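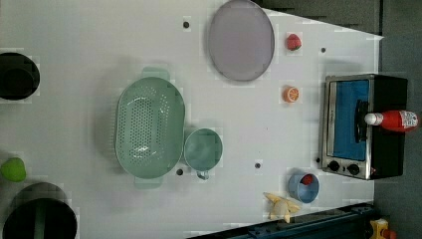
Can machines do kitchen chores yet?
Brudeo forum > Home automation > General

skornix_fan
Posted Sunday, 50 posts
My brother says that in a few years no person will clear a table by hand. I work in a shop that repairs dishwashers, so maybe I am too skeptical. But I want to hear from people who tried it. Which chore is really ready?

Vivek Vishwakarma
Member, 2463 posts
Floors are ready. Everything above the floor is not, in my opinion. Take clearing a table. A mug, a colander, a plate and a bottle need four different ways of holding, and the plate is the worst of them because it lies flat and the fingers have nothing to go under. I gave a simple pick-up task to our arm 166 times last month and I would not let it near my own dishes.

cheema_k
Member
I don't agree with Vivek. You speak as if it must do all things. A bottle is already a good job for two fingers, also when it is not standing up.

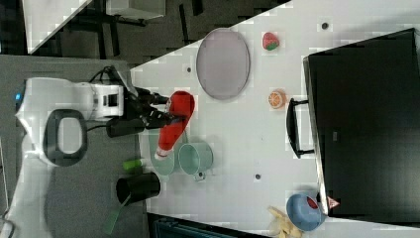 Umesh Bhardwaj
Moderator
Holding is the smaller half of the work. After you hold the bottle you must know where it goes, and in my house even the family does not agree on this. Also please tell how long it takes. If one cup needs 30 seconds, I will do it myself.

cheema_k
Member
But you are not sitting and watching it. My washing machine is also slow and I never complained.

Vivek Vishwakarma
The washing machine has a door and a drum, so the clothes cannot be in a wrong place. A table is open. Toy food is also more forgiving than a real banana, which becomes soft by the evening.

skornix_fan
So for the shop, what would you buy today? We sort small parts into trays, always the same trays.

Umesh Bhardwaj
Same trays, same parts: yes, this can work now. Ask Brata for a trial before you pay, and bring your own parts to it, the greasy ones also.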